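Why Do Some Things Float?

Have you ever dropped a grape into a glass of water? It sinks! Now try an apple. The apple is much bigger and much heavier, but up it bobs, as happy as a duck. How can a heavy thing float when a little thing goes straight to the bottom?

Let's find out! You will need a big container of water, a towel, and lots of small things from around the house that are allowed to get wet (ask a grown-up first).

The secret word is density

Density tells us how much stuff is packed into a space. Think of two shoe boxes that are exactly the same size. Fill one with feathers and the other with sand. Which one would you want to carry to school? The sand box is heavier because there is much more stuff squeezed into the same space. We say that sand is denser than feathers.

Water has a density too. If a solid thing is denser than water, it sinks. If it is less dense than water, it floats. An apple has lots of tiny air pockets inside, so it is a little less dense than water. A grape is full of juice and sugar, with hardly any air, so down it goes.
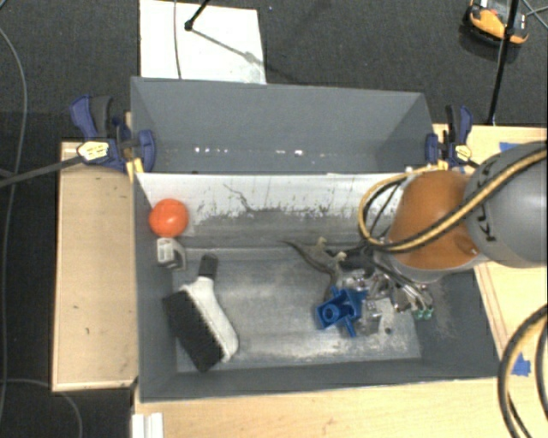 Water pushes back! Press your hand flat on the water in the bathtub and you can feel it. This upward push is called buoyancy (say it like this: BOY-un-see). When you put something in water, it shoves some of the water out of the way, and the water pushes up on it. The more water gets shoved aside, the bigger the push. So shape matters a lot. Think of an open-topped bin like the gray one at the front, with its hollow middle. If you set a bin like that on a pond, its walls would keep the water out and it would push aside a great big bin-shaped chunk of water – just like a boat does!

Try it with clay

Take a lump of modeling clay and roll it into a ball. Drop it in. Plop! It sinks. Now dry it off and squish that same clay into a wide bowl with thin sides. Set it gently on the water. It floats! You didn't take any clay away, you only changed the shape.

Ratih Sembiring's science club tried this in April with pennies for passengers. The best clay boat carried 38 pennies before it went under. Can you beat that?

A salty surprise

Stir plenty of salt into a tall glass of warm water and gently lower in a raw egg. In plain water a fresh egg sinks, but salt makes the water denser, and the egg rises! If it doesn't, stir in more salt and try again. Wash your hands when you're finished with the egg.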